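**Kukelwood board oil, 900 ml**

I started mixing this for my own chopping boards and then friends kept pinching it, so now it's on the shop page! It's a plain oil and wax blend that goes on with an old rag. Wipe it along the grain, leave it overnight, then buff.

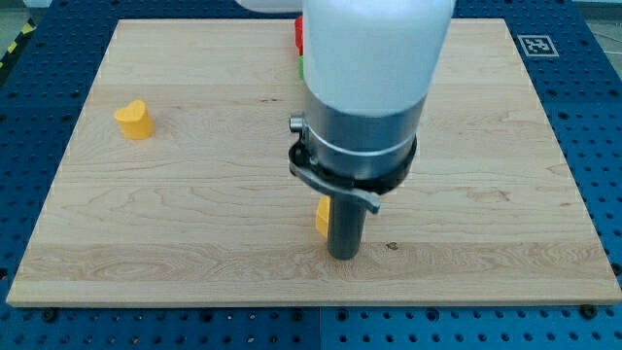

One tin lasts me ages, though I do go a bit mad with it in November, when the heating dries everything out. Two thin coats beat one thick one – thick stays tacky for days. I've tried it on spoons and a bread bin too and I'm very happy with both.

Tins go out within 3 days. Refills are £9 if you send the empty back.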